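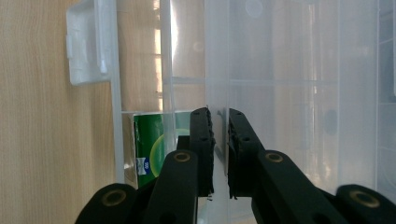
I have been a soap opera person since I was nine, when my aunt let me stay up for Ollside as long as I kept quiet during the kissing. So of course I have feelings about the gossip going around that the two leads, the ones who play Dr. Brandão and his ex-wife, are a couple in real life (again!).

For anyone new, they met on the set of Flusora, back when they both had hair down to their elbows, and they were together for three seasons and a Christmas special. Then came the quiet split, the separate interviews, and those long years when one would leave an awards party by the side door just as the other came in the front. I followed all of it. I once read 352 comments under one blurry airport picture while my dinner went cold, and I'd do it again.

Now they've both been spotted in the same little seaside town in June, and she was wearing his old green scarf, or one very much like it.
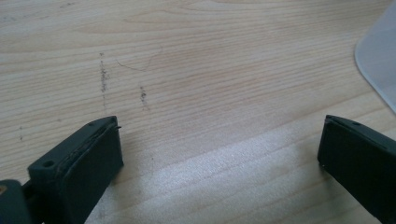 Citlali Gallegos wrote in to say the scarf came from the Bekent wardrobe department and half the cast took one home, so she wouldn't plan the wedding yet. Fair enough, Citlali, but who wears a scarf in June? I'm going back to rewatch episode 151, the one with the ferry, and look at their faces.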